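Filed under: Kitchen Table Chats | Secondhand | Makers & Menders

Search this site Type and hit enter

I'd been trying to get Junhao Lu to sit down with me since February. He runs the crockery shelves at the Pidthorpe op shop, and if you've ever bought a dinner plate there you've probably been talked into a second one. We finally met at the bakery across the road at half past seven in the morning, before he opened up, and he'd brought his own mug in a tea towel. I liked him straight away.

"I don't like their cups," he whispered. "Too thick on the lip. Don't write that down." (Sorry, Junhao.)

He got into old crockery by accident. He'd moved to Fitzgerald Street with two forks and a saucepan, and a neighbour gave him a box of odd plates from her garage, mostly Sanell, a few Lilon. He didn't know the names then. He just noticed that the Lilon ones felt nice in the hand and the Sanell ones stacked better, and he started looking for more of both.

"Then you've got 12 plates and you think, well, that's enough for anyone," he said. "And then I had 82."

I asked how many he owns these days and he went a bit pink. The answer is 483, and he knows that because his sister made him write a list for the insurance. Most of them are in the spare room, which he says is still a spare room, you just have to sleep sort of diagonally.
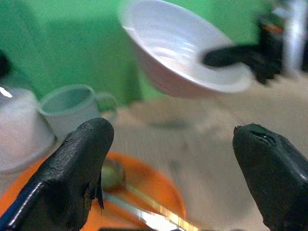 Colour is the thing he gets most worked up about. White plates sell first, every single time, and it drives him mad. "People say food looks better on white. Does it? Have you had scrambled eggs off green?" I hadn't, and told him I was more of an orange person, the really bright kind like the plate in the photo, with a rim you could spot from the other end of the house. He put his mug down. Orange, he reckons, is the colour people bring in to donate and then come back for a week later, all sheepish. His mum had orange plates when he was little and he still won't eat toast off anything else.

We got onto prices after that. He's pretty firm that nothing in the shop should cost more than a takeaway coffee, and he's had a few arguments with dealers who come in early and want the lot.

"One bloke offered me about $497 for a whole shelf. I said you can have four plates like everybody else, mate."

Did he take four?

"He took six. I was serving someone."

I wanted tips, of course, because I'm hopeless and always bring home something with a crack in it. Junhao runs a fingertip slowly round the edge, then flicks it gently and listens. A good plate rings and a cracked one goes thud. He did it to my bakery plate to show me and the woman at the counter gave us a look. He also says to turn everything over and check the foot, which I'd never once thought to do, and to leave anything with gold trim out of the microwave. (I learnt that one myself years ago, in my first flat. Bang!)

His own favourite is a plain brown Sanell side plate with a chip he's sanded smooth. He found it in a bucket of pegs. It's not worth anything and he uses it every day for his biscuits.

By then it was nearly nine and there was a lady waiting outside the shop with a box on her hip. Junhao wrapped up his mug, saw the box, and was halfway across the road before I'd found my purse.

Contact | About | © Kitchen Table Chats, all rights reserved | Back to top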